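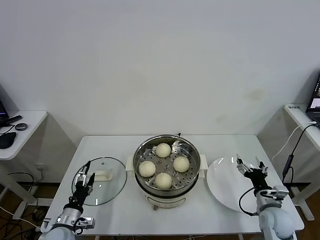 How long do you steam a bun?
Twelve minutes for plain ones the size of a small fist, then leave them with the heat off for a bit before you take the lid away. Everything else tonight is an argument with that sentence.

Pillidwood Supper Talks
"Hot Air: notes on the steamed bun"
Speaker notes, 16 May 2025
(Running order at the back. If I lose my place, someone shout "lid".)

OPENING

Wait for the chairs to stop scraping. They won't. Start anyway.

Say hello, say thank you for coming out on a Friday to hear a person talk about dough. There is a quiz in the Skirker and it has a meat raffle, so I know what I'm up against.

Who has made these at home? Hands up. Who has made them twice? (Pause. Fewer hands. This is the talk.)

I have been making steamed buns for 18 years and for the first few of them they came out like golf balls. Then they came out like wet golf balls. I kept a notebook. The entry for most of one January reads "flat again".

THE PICTURE

Four plain buns, on the steel tray, in the electric steamer. Point at the gaps. One at the back, one at the front, one on each side. You could get more on there. I have got more on there, and what I lifted off was a single bun with several opinions.

Point at the holes in the tray. Steam has to come up through those, and a bun sitting over a row of them is a bun sitting on a row of them, so use paper. Squares of baking paper, a bit bigger than the base of the bun. Cabbage leaves work too and make you look as though you know things.

Lid is on the table to the left, lying flat. Plate is on the right, and it's a big one. I like a big plate. Hot buns piled in a bowl sweat on each other and you get a skin like an old balloon.

THE DOUGH

Keep this short. People's eyes go at "hydration". Don't say hydration.

Plain flour, the cheap soft sort. Strong bread flour gives you a bun you could post. Yeast, a spoon of sugar, warm water or milk, a little oil. Knead until it stops looking like the surface of the moon.

On the colour: shop buns are very white and home ones are usually cream. Someone always asks what they've done wrong. Nothing. It's flour. Flour is that colour.

First rise until it's doubled. Knead again, properly, to get the bubbles out. I skipped this for years. The tops came up pocked and I told guests it was traditional.

Shape into balls, tucking the edges under. Smooth side up. Then a second, shorter rest, on the paper squares, under a cloth. Pick one up. If it feels lighter than it looks, it's ready. If you can't tell, you've now picked it up, so put it down gently and give it another few minutes.

(Pass round the bowl of raw dough here. Ask for it back. Last time I didn't ask.)

THE STEAMER

Own up to the bamboo years. I bought a lovely bamboo basket from Kaneko, the kitchen shop that used to be by the station, and I treated it like a family heirloom and it went mouldy like anything else.

In favour of bamboo: it soaks up the damp, it smells nice, it looks good on a table. Against: you need a pan that fits under it, and you will not have a pan that fits under it. I have 3 pans that nearly do.

In favour of the electric sort: you put water in the bottom, you turn a dial and you go and sit down. It has handles on the sides. It looks like something from a hospital and I have come round to it completely.

Check the water before you start. I've boiled one dry. The smell got into the curtains and stayed until we moved.

Cold start or hot start? Have the fight now, get it over with. I start cold with yeast buns, the slow warm-up gives them one last push. My sister-in-law starts hot. Hers are very good. Move on.

THE LID (main section, slow down)

Two things go wrong with lids.

Drips. Steam hits the lid, turns back into water, and falls on your buns, and each drop leaves a little grey crater. A bamboo lid drinks it up. Glass doesn't. So wrap a tea towel round a glass lid and knot the corners up on top, well away from anything hot. Yes, you lose the view, which was the reason for buying glass. I know.

Looking. Do not lift it. The bun is held up by hot air and good faith. Let the cold in halfway through and it sinks, and it won't come back, whatever you say to it. I've stood over a tray and watched them wrinkle one after another like a row of people hearing the bill.

When the time's up, turn it off and wait three minutes. Tilt the lid a crack. Wait again. Then lift it off, sideways, towards you at the bottom and away from your face at the top, so the drips run off on to the worktop. Put it down flat, somewhere you have already cleared. I stress "already". A hot lid in one hand is a bad moment to start moving the toaster.

(Do the mime with the dinner plate. It got a laugh in January. It got a laugh because I dropped it.)

GETTING THEM OUT

Tongs will leave dents. Fingers work if you're quick and vain about it. A thin spatula under the paper is best, and I say so having found this out very late.

Straight on to the plate, spaced out, paper still on. Peel the paper when they've cooled a little. If you peel too soon the bottom stays with the paper and you have made a lid for a smaller bun.

Eat within the hour. After that they firm up, and you steam them again, almost as good. They freeze well. They microwave badly unless there's a damp cloth over them, and then only fairly badly.

ON THE ROAD (cut this if we're running late)

The steamer in a holiday flat story. We packed it in the case marked Travel, wrapped in jumpers. Arrived to find one socket in the kitchen, behind the fridge. Chose the buns over the milk. No regrets, some cheese.

LIKELY QUESTIONS

"Can I use self-raising flour?" You can. It's a different bun, more like a cake that's been told off. Skip the yeast.

"Why have mine gone yellow in patches?" If there's baking powder in the dough, it wasn't mixed in well. Sieve it.

"Fillings?" That's a separate talk. If they insist: cold filling, less than you want, pinch it shut and then pinch it again.

"What size steamer for 2 people?" One tray. You'll say you want the stack. The stack lives on top of the cupboard with the fondue set.

"Is it healthier than baking?" Look at the clock.

RUNNING ORDER

Hello and hands up
Picture
Dough, pass bowl, GET BOWL BACK
Bamboo and electric
Lid
Out on to the plate
Holiday flat, if time
Questions
Switch the urn on before questions, not after. Tea towels are in the blue bag.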